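Tunum Edge-Glued Maple Panel, 20 mm

Sold by Prorkbridge Timber Supply, Cerkdale depot

Solid maple panel for bench tops, shelves, drawer fronts and general joinery. Staves run the full length of the panel and are edge-glued without finger joints. Both faces are sanded to 158 grit. Edges are sawn square and left unfinished.

Specification
Thickness: 20 mm
Width: 400 mm
Length: 82 cm
Adhesive: PVA, interior grade
Finish: none

Color and grain
Maple is sorted for a pale face, but stave color is not matched. Darker or more figured staves may occur in any position and are not grounds for return. Unfinished maple yellows with exposure to light. Store panels covered if they will not be used within a month.

Handling
Lay flat on a level surface. Do not lean against a wall. Allow panels to sit in the room where they will be used before cutting. Seal both faces with the same number of coats; a panel sealed on one face only is likely to cup.

Cutting and fixing
Use a fine-tooth blade. Pre-drill for all screws. Where a panel is fixed to a frame, use slotted holes across the grain to allow for movement.

Ordering
Orders received before noon leave Cerkdale the same working day. Cut-to-size service is available on request and cut panels cannot be returned. For oiled panels see the Dogbe range. 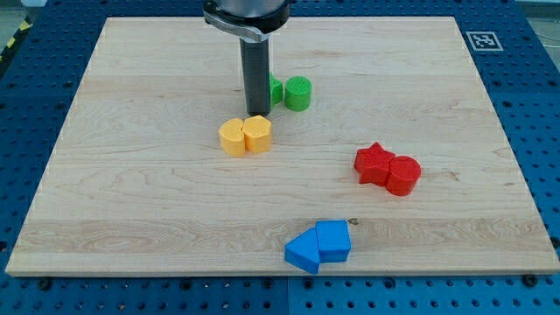 Maple panel, face grain, with a more figured band in the lower third.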